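Home | Meetings | Minutes | Shared Workshop | Contact

Lullham Shared Workshop
Equipment planning meeting, minutes
Present: the chair, the secretary, the bench lead, the simulation lead, two members at large. Began 9 a.m., or near enough.

1. Minutes of last meeting
Approved. The spelling of "pneumatic" was corrected in three places.

2. Money
The equipment line stands at $657. The chair asked if that was missing a zero. It is not.

3. The arm
The Festel quote for a bench arm arrived and was passed around in silence. It was agreed to file it. The quote from Quaye is for rental by the month, with delivery charged both ways and a deposit nobody present could say with a straight face. Agreed to ask Quaye for a shorter term. Secretary to write, politely.

4. Simulation first
The simulation lead proposed that we go on working on the screen until autumn and spend real money only on things the arm would have to pick up. A license for the Pilimholm scene package is $443 for the year. The bench lead said this was a lot to pay for a table we can't put coffee on. The simulation lead said the current layout already has a mug. 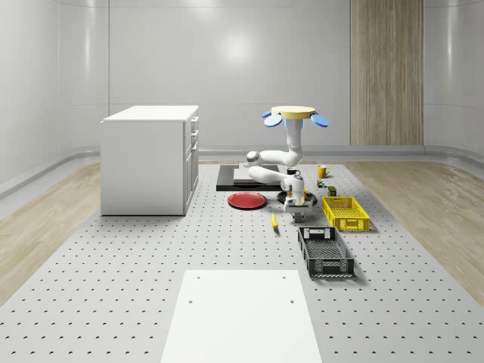
Discussion moved to the shopping list. Crates, yes, one yellow and one black, to match the model. A red plate, yes. Bananas to be bought as needed and not claimed as equipment. The drawer cabinet was put off, as the one in the model is white and the one in the hallway is free.

The perforated tabletop took up most of the half hour. Drilling our own was suggested and then, after someone tried to estimate the number of holes, withdrawn.

Agreed: buy the license, 5 in favor, 1 sighing.

5. Other business
The compressor is still loud. Noted again.

Next meeting in September. Bring your own chair if you dislike the stools.

Comments (2)

benchrat: I was the sigh. Please record that it was a long one.

tuesdaysolder: Can the deposit figure be posted? Asking out of morbid interest.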